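Workplace Seating and Floor Safety Checklist, with Inspector's Comments
Carroll Building, second floor offices

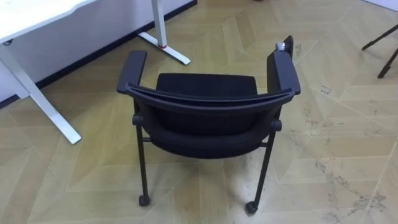
Black armchair with fabric back, on wood floor.

Inspected by: Dinesh Jayawardena
Accompanied by: Mairéad Ní Mhurchú, office manager, Sasero
Date: April 2020
Previous inspection: November
Ratings: OK / Attention / Fail / N/A

SECTION A. EXITS AND WALKWAYS

A1. Exit doors open fully and without a key from inside
OK. Both stair doors tried. The east door closer is slow but latches.

A2. Exit signs lit
Attention. Sign over the west stair flickers. Replace the tube or the whole fitting. Same comment was made in November.

A3. Main walkway clear, full width
Fail at time of inspection, corrected on the spot. Four boxes of copier paper were stacked outside the supply room and have been moved inside. Please tell the delivery driver where they go.

A4. Stair treads and handrails secure
OK. One loose bracket on the lower flight, tightened by Finbarr Sheehan while I was there.

A5. Evacuation plan posted and current
Attention. Plan by the kitchen still shows the old partition in room 5. The partition is gone. Print a new one.

SECTION B. FLOORS

B1. No lifted, split or missing boards
Attention. One board has lifted at the threshold between the corridor and the meeting room. It is enough to catch a toe. Tape is down for now. Needs a proper repair within 29 days.

B2. Floor finish not slippery
OK. Cleaning contractor has changed product since last time. Walked it in leather soles with no trouble.

B3. Entry mats flat, edges not curling
OK. Mat at the main door is new.

B4. Cables kept off the floor or covered
Fail. Extension cord runs across the open floor to the label printer. Move the printer to the wall outlet or fit a cover strip. Myung-ja Lim will decide which.

SECTION C. SEATING

C1. Frames, arms and backs firm
Attention. Two chairs in the meeting room have play in the right arm. Tighten the bolts underneath and check again after a week of use. If they work loose again, take the chairs out.

C2. Upholstery whole, no exposed foam or staples
OK. Some wear on seat fronts, nothing open.

C3. Feet or casters suited to the floor
Attention. Several desk chairs have hard casters meant for carpet. They roll too easily on wood and will mark it. Order soft ones.

C4. Height adjustment holds under load
OK on all tested. The one at the reception desk was reported as sinking but held when I sat in it for ten minutes. Keep an eye on it.

C5. Broken chairs tagged and removed from use
Fail. A stool with a cracked footring was in the supply room with no tag and somebody had been standing on it to reach the top shelf. Tagged and taken downstairs. There is a step stool in the same room. Use that.

SECTION D. ELECTRICAL

D1. Panel accessible, 3 feet clear in front
OK.

D2. Panel schedule legible
Attention. Handwritten changes in pencil. Retype.

D3. No power strips plugged into power strips
Fail. Found under the window desks. Unplugged while I was there, and Darragh Foley was told.

D4. Kitchen outlets GFCI protected and tripping
OK. Tested both.

SECTION E. FIRE AND FIRST AID

E1. Extinguishers mounted, charged, tag in date
OK. Unit 136 by the kitchen has been rehung at the right height.

E2. Smoke detectors free of covers or paint
OK.

E3. First aid kit stocked
Attention. No large adhesive bandages. Eyewash bottle is past its date. Kit list is inside the lid.

E4. Incident book kept and available
OK. One entry since November, a scraped shin on an open file drawer. Drawer stop has been replaced.

SECTION F. STORAGE

F1. Heavy items on lower shelves
Attention. Toner and binders should trade places.

F2. Shelving fixed to the wall
OK, except the gray unit nearest the door, which has one anchor out of two.

F3. Nothing stored within 18 inches of sprinkler heads
OK.

FOLLOW-UP

Fails at B4, C5 and D3 to be confirmed closed in writing. Quote from Gomach for the threshold board is $1,454, which seems high for one board. Mairéad is asking whether that includes refinishing the corridor. If it does, get a price for the board alone.

Send confirmation and photos of the finished repair to Dinesh. Copy to Darragh Foley for the landlord's file.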